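Press Operator, Second Shift — Kemden Wire & Mesh

Hi, I'm Domingo Herrera, and I run the second shift at Kemden. We make welded wire panels, woven screen and perforated sheet, mostly for people who build fences, machine guards and grain bins. I need a press operator for the perforating line, and I'd like to find one before March if I can.

You'd be on the Zeson press, our older one. It's loud and a little fussy about feed speed, but once you get the feel for it, it runs all night. You load the coil, set the die from the job card, check the first sheet against the drawing, and then keep an eye on hole size and burrs as the run goes on. When we change over to stainless, you'll swap the tooling with a partner. Plan on standing most of the shift, and on lifting sheets and bundles (we have a hoist for the heavy stuff, so please use it).

I don't need you to have run a perforating press before. Two of my best operators came to me from a bakery and a tire shop! What I do need is somebody who can read a tape measure and a simple drawing, shows up when the shift starts, and will stop the line when something sounds wrong. If you've worked around a press brake, a shear or a slitter, tell me, and I'll put you a step up on the pay scale.

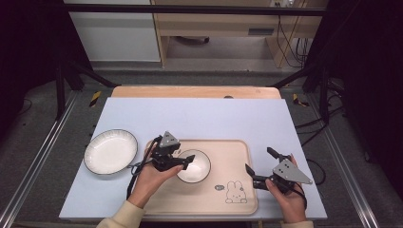

Perforating Department, Second Shift

Hours are Monday through Thursday, 2:30 in the afternoon until 1 in the morning, with a paid meal break. Fridays are overtime if you want them, and I won't chase you if you don't. You'll train on days with the first shift crew for 2 weeks before you come over to us. Health and dental start after your first month, and we pay for your work boots once a year — save the receipt.

The job number is 2455. You can fill out the form at the front office or just call the plant and ask for extension 123, which rings at my desk. I'm there after lunch. If you get the machine, leave your name, a number, and the best time to reach you, and say it slowly, please, that phone is terrible.

I'm doing walk-throughs of the line every Wednesday at 4. Wear closed shoes and long pants, and we'll hand you glasses and ear plugs at the door. Come see the press run, ask the crew whatever you like, and we can talk afterward.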